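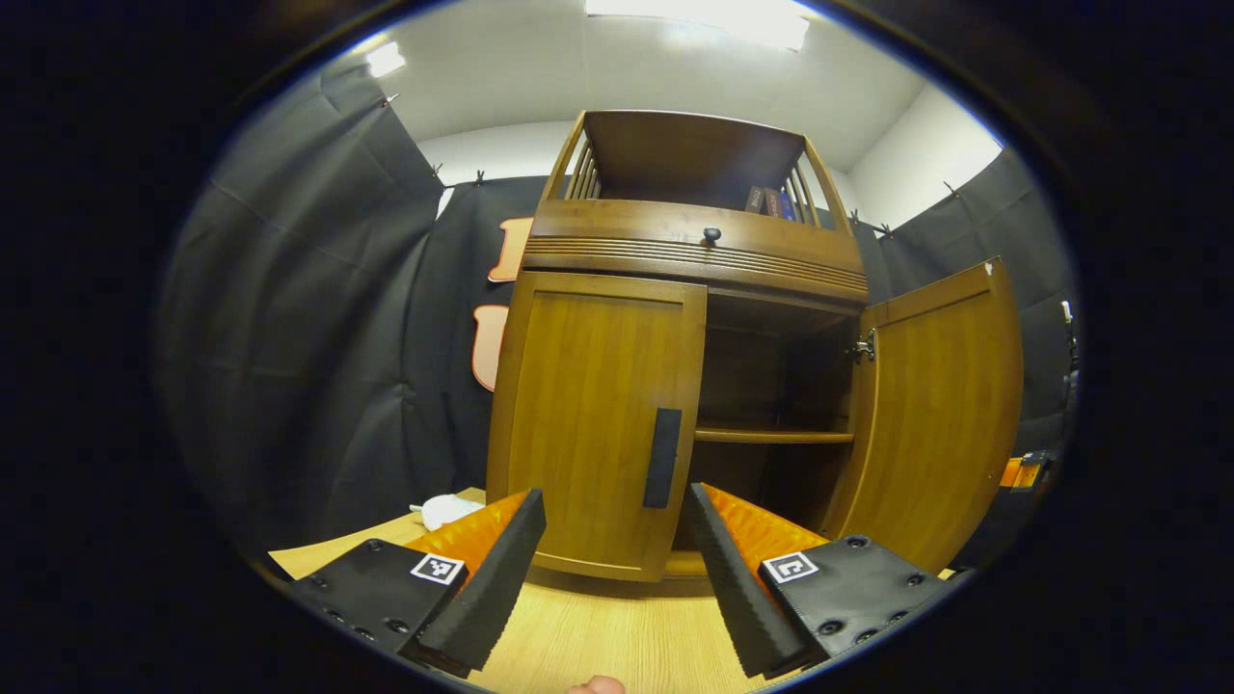

The honey-brown cabinet, right door open, books still up top.

CABINET CORNER: where we are with the furniture

Quick one this month as the printer wants everything by Monday and I have only just sat down. Sorry in advance for typos.

So the cabinet. Those of you who came to the April evening at the Duggan room will know it already, it got passed up and down the table most of the night. Spindles along the sides of the top part, drawer with the grooved front, two doors underneath. It came in with the Trallumton boxes, no note, no maker's name that any of us can find. If you know who made it please, please write in. I have looked inside the doors and on the back and under it. Nothing.

Several people asked about the handles. Round dark knob on the drawer, black rectangular one on the left door. Are they a set? My feeling is no. Brendan Ó Dubhghaill thinks yes and that somebody just liked them that way, and he has built more of these than me, so. We left it. They are staying on for now. Please do not bring replacement knobs to the next meeting, I have a saucer full of them already.

Books. The little stack in the top section, dark reddish and blue spines, is going to stay with the cabinet wherever it ends up. A couple of you wanted them for the school room. No, sorry. There are plenty of loose ones in the blue tin, help yourself from there.

The inside. One shelf across, and that's your lot. Suggestions so far for what goes on it:

Folded linens (three votes)
Plates, standing up
Jars, if someone will make the jars
Leave it bare and keep the doors shut (thank you Brendan)

I like the linens. Cut them from old handkerchiefs, not from quilting cotton, quilting cotton is too stiff at this size and the folds spring open. Press with a dry iron, fold over a bit of card, press again, take the card out. If you want an edge on them use one strand of thread and stop before you go mad. Bring what you have and we'll try them on the shelf and see what fits. Something folded to sit flat looks better than a roll, to my eye.

Doors. A reminder becuase it came up twice last time. Open them by the handle and go easy. The hinges are tiny and once the screws pull out of wood that thin you are filling holes with toothpick ends and glue and waiting overnight. I have done it on my own pieces more than once. If a door on something of yours has started to drop, take the screws out, glue a sliver of toothpick in each hole, trim flush, leave it till the next day, then put the same screws back. Don't go up a screw size. You will split it.

Finish. We are not refinishing it. There was some talk of white paint. No! The warm brown is the nicest thing about it and it goes with the Sernville bed and the washstand. A soft cloth for dust, a cotton swab for the grooves on the drawer and in between the spindles, a smidge of paste wax once a year if you must. Keep the wax off the handles.

Where it goes. Still open. Choices are the kitchen in the Lallell house or the upstairs landing. The kitchen has the wall space but then the right door opens straight into the stove, which is silly. The landing is tight but both doors clear. I've marked both spots with masking tape on the floor of the house so come and look before you vote. Slips in the biscuit tin by the door, one each please.

Other bits, fast:

Plans. I have drawn up a pattern sheet so people can build their own version, drawer and doors and all. Spindles are the fiddly part. Buy them turned if you can, or use round toothpicks with a bead slid on, looks fine from arm's length. I ran off 40 copies and there are 7 left, so ask soon or wait for the next lot.

Sandpaper. We are out of the fine. Whoever has the roll, please bring it home.

Dues. Same as last year. Envelope to me or to Brendan.

Borrowed tools. Two small clamps and the good miter box are out and not written in the book. Not cross, would just like to know where they are.

Next meeting. Usual room, Monday, 7 in the evening. Bring linens, bring your own lamp if you have one as the overhead light over the far table is still buzzing. We'll do drawer bottoms and, if there's time, how to cut grooves that come out straight. Mine don't always so come and learn with me.

Anything for the next issue to me by the end of the month, handwritten is fine, just not in pencil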